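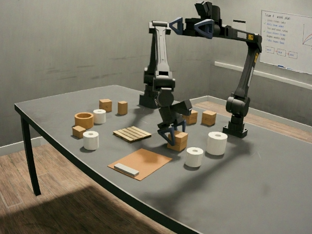 The table, with the week plan on the wall behind it.

Search stories
767 shares

The Night Stocker

Jonalyn Mangubat had stocked shelves at the Kumsa store for seven years when the company asked her to spend August watching robots on a computer. They gave her a desk at Pramitz, a chair that went too low, and a badge that said GUEST.

"You're the expert," said Iker Herrero. He was in charge of Team 4 and he ate crackers out of a sleeve all day. "We know the arms. We don't know the job."

The job was a pallet. Boxes came in, boxes went on the pallet, paper rolls went somewhere else. In the store she did it half asleep. On the screen there were two black arms bolted to a gray table, in a small room somebody had drawn with a whiteboard on the wall. She asked why the room needed a whiteboard.

"Background," Iker said. "The real place will have stuff on the walls. We want it used to stuff."

He started a run. An arm folded down and closed its blue fingers on a small box. It held the box just off the table and stayed there.

"What's it waiting for?" she asked.

"It's deciding."

She had trained a lot of teenagers, and she knew that kind of deciding. She wrote down the time, 10:40, and when she looked up it was still at it. Iker stopped the run and made a note of his own.

They did 520 runs that first stretch. Her part was to mark each one pass or fail and say why. At the beginning her reasons were short. Too slow. Dropped it. Crushed it, probably. Then Iker asked if she could put down what she would have done, and that took longer, since she had never had to say it. You put the square box down first because it won't lean on anything. You don't pick up a roll by the open end. If a box feels light you look at it before you stack it, in case it's a return someone shoved back in the bay.

"How does it feel light?" Iker said.

"It feels light."

He typed that in too, and then he deleted it.

At lunch she ate on the steps outside and called her sister, who wanted to know if she was training her replacement. Jonalyn said she didn't know. She said it took the thing most of a minute to pick up a box and then it forgot what the box was for. Her sister said that sounded like their cousin, and he had been promoted.

After lunch they worked with flat pieces. The software people at Drondatell had asked for them, because flat cardboard is what you have most of at the end of a shift and it's the part people hate. The arm could hold a panel on edge fine. Putting it down flat was another matter. It would get the bottom edge onto the table and then let go, and the panel would fall whichever way it liked. Iker called this a release problem. Jonalyn said you walk your hand down the back of it. He asked her to show him, so she took the lid off a copier paper box and did it on his desk three times while he filmed her hand with his phone.

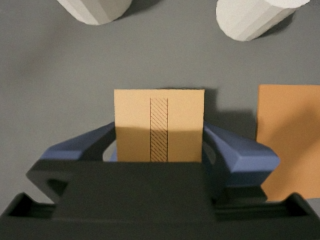
Can a robot take over the cardboard in a store yet?

It can pick up a flat piece and hold on to it, but a person still has to clear the aisle, break down the boxes, and fix whatever lands wrong.

She wrote that on the form from Skurkance, the insurance people, who sent one over every week with the same question worded a little differently. Iker read it over her shoulder.

"You could say it nicer," he said.

"Is it wrong?"

"No."

He sent it.

The next morning there was a change to the grip. Iker had worked late on it, going by the video of the paper box lid. Run one, the panel fell. Run two, it fell. On the fifth the fingers slid down the edge partway before they opened, and the panel went over slowly and lay there. Iker put his crackers down. She marked it a pass, and in the box for reasons she wrote, "Did it how I do it."

Then she sat for a while without starting the next one.

"You okay?" he said.

"It's my hand," she said. "It's a little funny to see it."

"We can put your name on the file."

"What would that get me?"

He thought about it. "Your name on the file," he said.

She told him to leave it off, and then before she went home she told him he could put it on.

The last part was the tower. It had nothing to do with the store - Iker was frank about that - but the people above him liked it because anybody could see what was going on. Wood blocks, stacked high on a slatted base, and two arms that had to work close to it without knocking it over. She moved her chair in to watch. They had switched to the view from one arm's wrist, so that the fingers were big in front of her and she kept wanting to move them herself.
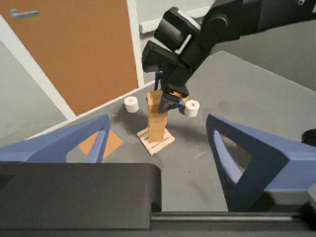

A second arm at the tower, seen past the near gripper's fingers.

"Which one goes first?" she asked.

"They're supposed to work that out."

"At the store you'd say something. You'd say, I've got it."

Iker pulled his keyboard over. "Say that again?"

"I've got it. You say it before you reach. Otherwise you both grab, or you both stand there."

He typed for some time. She got up and filled her water bottle, and when she came back he was still typing, so she opened her own list and went on with the rolls. There were a lot of rolls left. She did them in order and marked them, and when the clock said 4:30 she asked him if he wanted her to stay for the next run.

"If you can," he said.

She took off her jacket and sat back down.

5 comments
Share this story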